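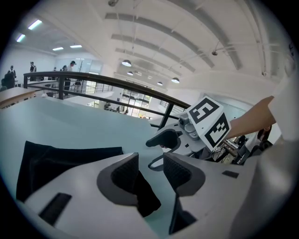 Cheap phones, real people: what old handsets did to our app
Speaker notes, 15 Mar 2026
Wumpini Ametepe

DON'T READ THE SLIDES OUT. Water on the left. Clicker is laggy, press once and wait.

Opening

Hi, I'm Wumpini, I work on Milow. Milow is a bus ticket app. You buy a ticket, you show the ticket, you get on. Whole product. (pause, they usually laugh a bit)

Ask for hands: who's got a phone newer than two years old? Then who has the same phone as their mother? Leave hands up a sec.

Story of the bus stop. Last July, I'm in line, woman ahead of me opens Milow. White screen. Still white. Driver waiting. She puts it away and pays in coins. I look at her phone, it's a Lorkus. We didn't own a Lorkus. Nobody on the team had held one.

Go slow here, it's the reason for the talk.

Slide 2: who has what

Short one. Our numbers only, say so, other apps will look different.
- Over 3061 crash reports sitting in the inbox when I got back to the office
- most of them from the Zusier Lorkus, the small one, the one supermarkets sell
- none from the phones on our desks

Reports had been coming in for months and were being filed under "device issue". Explain what device issue meant on our team = not our problem, closed. I closed plenty myself. Own it, move on, don't grovel.

Slide 3: what's in a Lorkus

Don't do the spec sheet, people can look it up and half the room will start arguing processors. Just the stuff that mattered for us:
- very little memory free once the maker's own apps are loaded
- storage nearly full, always. Photos, voice messages, forwarded videos
- screen is fine! Everybody assumes the screen is bad. Text is readable, colors a bit cold, sun is a problem
- battery saver on all day, because the battery is old
- system updates stopped a while back

That fourth one is the one I want them to write down. Battery saver changes how your app behaves. Background work gets put off or dropped. Our ticket refresh was background work. So: ticket bought at home, looks fine, gets to the stop, app wants to refresh, can't, throws the ticket away and starts over. White screen.

Say it again in one sentence: we were deleting a perfectly good ticket to go and fetch the same ticket.

Slide 4: the drawer

How we bought the phones. Mawuli Zakaria did this, give him credit, he's in the second row probably. Budget was tiny. He went to Appiah, the repair shop under the station, and asked what comes in most. They have a list taped by the till. He bought from the top of the list down till the money ran out. Ended up with 6 phones.

Rules for the drawer:
Used only. A new cheap phone is not the same thing as a cheap phone somebody has carried for years. Battery worn, storage slow.
Never wipe them fully. We fill the storage on purpose, with junk video, until there's just a sliver left. Mawuli has a folder of his cousin's wedding for this. (show slide if time, it's mostly dancing)
Battery saver stays on.
One phone stays on the oldest system version we support, and has a sticker so no one updates it. Somebody updated it anyway. Twice. Bigger sticker now.
No case, or the ugly case it came with. Somebody asked last time why that matters. Buttons. Some cases sit on the power button and the phone sleeps halfway through a payment. We got two bug reports out of a rubber case.

Skip to slide 6 if already running behind.

Slide 5: emulators

I'll get the question so get ahead of it. Yes we use them. Good for layout, good for checking odd screen sizes, fine for running the same tests overnight. What they didn't show us: heat, a full disk, a flaky SIM, a keyboard app that takes forever to open, a touch screen with a dead strip down the side. Laptop has loads of memory and the pretend phone borrows it. You can turn the numbers down, we did, still felt nothing like the drawer.

Don't bash the tools, there's people here who build them.

Slide 6: time to ticket

Our one measure. From tapping the icon to a ticket the driver can read. Stopwatch, a person's thumb, on the worst phone in the drawer. Started at 102 seconds. Yes seconds. Let them read it. Don't talk over it.

That's first open after a restart, storage full, weak signal by the elevator. Worst case on purpose. Somebody will say that's unfair. It is the woman at the bus stop.

What we did, in the order we did it:

First, stopped deleting the ticket. Keep the old one on the phone untill the new one is safely there. Tiny change, biggest win. Should have been like that from day one, I wrote the original so blame me.

Second, the start screen. We had a little animated bus. Everyone loved the bus. The bus was heavier than the ticket code. Bus is gone from the start screen, he lives in the About page now.

Third, fonts. We shipped our own font in every weight. Switched to whatever the phone has. Design was sad for a week. One person wrote in about it, to say the new one was easier to read.

Fourth, threw out helper libraries. Some of them were phoning home at launch, before we'd drawn anything. One was for a chat feature we'd dropped a long while back. Check yours tonight, really. Open the list and ask what each one does at launch.

Fifth, the map. Map loads when you ask for the map. It used to load behind the ticket just in case.

After: 3 seconds. Same phone, same spot by the elevator, same thumb (Mawuli's).

Pause for clap?? might not come, keep going

Slide 7: things that didn't work

Keep this in even if short on time, people thank me for it afterward.

- A separate "lite" app. We built most of it. Two apps to fix, two sets of store pages, and people on cheap phones didn't want the one called lite. A tester said it felt like getting the kids menu. Dropped it.
- Asking people to free up space. We put up a message. They closed the message. Of course they did, they're at a bus stop.
- Detecting the model name and switching features off. Zusier sells the Lorkus under different names depending on the country and the store, and the list was out of date the day we finished it. Check free memory instead, ask the phone what it's got right now.
- Shrinking the images until they looked terrible. Saved nearly nothing. Pictures weren't the problem, we just liked fixing pictures.

Slide 8: talking to owners

Sat in Appiah's for an afternoon, with permission, asked people waiting for repairs if I could watch them buy a ticket. Paid for the tickets. Things I wrote down:

"I don't update because last time it ate my photos" - so updates can't be our fix. Lots of them run old versions of Milow and will keep doing so.

Man who screenshots every ticket. Didn't trust us to open. Fair. Screenshots don't scan on the newer readers so he got turned away once and came back angry. We now have a plain save button and the saved ticket does scan.

Teenager who uninstalls Milow each evening and installs it again in the morning, to make room for games. Every day! On school wifi. For her install size is the product. We cut the download a lot after that. Don't have the number here, look up before talk. (didn't look up. just say a lot)

Large text. Way more people use the largest text setting than we thought, and our Buy button fell off the bottom of the screen. Nobody on the team had ever turned it up.

Slide 9: making it stick

Easy to do this once and slide back. What keeps us honest:

Demo phone is a Lorkus. All internal demos, no exceptions. If the boss wants to see the new thing, boss waits like everyone else. This did more than any chart.

Drawer phone goes home with someone each week, their SIM goes in it. People complain. People also fix things by the next morning, funny that.

Crash reports don't get closed with "device issue" any more, we took the label out of the tracker.

New feature has to say what it costs at launch before it gets merged. Just a line. Sometimes the line is "dont know" and then we go and measure it together.

Slide 10: if you do only one thing

Go to a repair shop near your office. Ask what comes in most. Buy one. Fill it up. Turn battery saver on. Buy a ticket, or whatever it is your app does, standing outside.

Mention: we're happy to share the test checklist, come find me or Mawuli, it's a page and a half, not pretty.

Likely questions

Does it make the app worse on good phones? No, opens faster there too. Nobody has asked for the bus back except my nephew.

How old do you go? As old as the drawer. When Appiah stops seeing a model, we retire it. No fixed year.

Security on phones with no updates? Careful answer. We don't store card details on the phone, payment goes through the bank page. Still not great. We show a plain warning and we don't lock people out. Mawuli can take this one if it gets deep, point at him.

iPhones? Yes, there's an old one in the drawer, cracked back. Same rules. Different bugs, mostly low power mode.

Did you find the woman from the bus stop? No. Still take that bus.

Thanks, unplug adapter, it's mine, DON'T leave it again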